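Status: frozen for the workshop submission. Fixes to labels still go in; no new episodes until the next collection round.

# tirkis-suture

Teleoperated suturing on tissue pads, recorded for training and evaluating visuomotor policies on interrupted stitches. The set accompanies the Asari policy code, which lives in its own repository and is versioned separately.

## Contents

| Item | Value |
|---|---|
| Episodes | 275 |
| Labeled stitch attempts | 827 |
| Operators | 6 |
| Pad batches | 3 |
| Arms per episode | 2 |
| Camera | fixed, monocular |

An episode starts when both needle drivers enter the workspace and ends when they leave it, or when the operator aborts. A stitch attempt starts at first needle contact with the pad and ends at the tail cut. Attempts that end with a dropped needle or a broken strand are kept and carry `outcome: fail`.

## Layout

```
episodes/<id>/video.mp4
episodes/<id>/kinematics.parquet
episodes/<id>/events.json
splits/by_operator.json
splits/by_pad.json
```

Kinematics hold joint positions, tool tip pose, and jaw angle for each arm. Poses are in the left arm's base frame. The hand-eye transform is in `calib.json` at the top level; use the entry that matches the pad batch.

## Event labels

`grasp`, `bite`, `pull`, `handoff`, `loop`, `cinch`, `cut`

Labels were drawn on the video and then snapped to the nearest jaw event in the kinematics. `loop` and `cinch` have no reliable jaw signature and were left where the annotator put them. Expect lower agreement on those two.

## Method

The baseline predicts action chunks for both arms from one image and the last known joint state. Two changes mattered in our runs:

1. A thread head. An auxiliary decoder predicts a thread centerline mask at quarter resolution. It is dropped at inference.
2. Phase conditioning. The policy receives the predicted event label as a token. Ground-truth labels are used for the first part of training, then replaced by predictions on a linear schedule.

Without the thread head, the most common failure is a jaw closing beside the strand during `loop`. With it, failures move to `cinch`, where the strand is taut and the next tool motion depends on tension that the camera does not show. There is no force channel in this release.

Splitting by operator is harder than splitting by pad. Please report both. Random splits leak, as consecutive stitches on one pad share the same background and old suture.

## Known problems

- Pads were reused. Wounds and stitches from earlier episodes can be in view, and the thread mask covers all suture, including cut tails. Use `active_strand` in `events.json` if only the working thread is wanted.
- Vignetting is strong. Masks near the border are sparse and should be down-weighted.
- Tools hide finished stitches. The stitch counter in the evaluation script reads the event log and ignores the image.
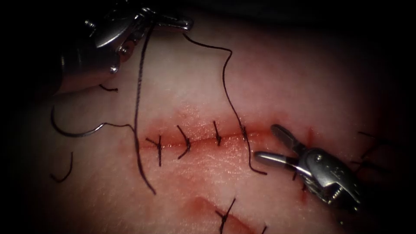 Violeta Painemal, on the issue tracker, wrote that the active strand flag helped her less than she had hoped: her segmenter still joined the working thread to old tails wherever they crossed, and the errors were worst during `loop`. She asked for an ordered centerline, from needle to free end, in place of the binary mask. We agree with the request. Ordered centerlines exist for the Miltmont split only and will be merged in February if the crossing labels pass review.

## Evaluation

```
python eval.py --split by_operator --policy asari_base
```

Report success per attempt, plus the failure phase. Partial credit is not defined.

## Contact

Label errors: open an issue with the episode ID and timestamp. Calibration questions go to Jaruwan Phetsri.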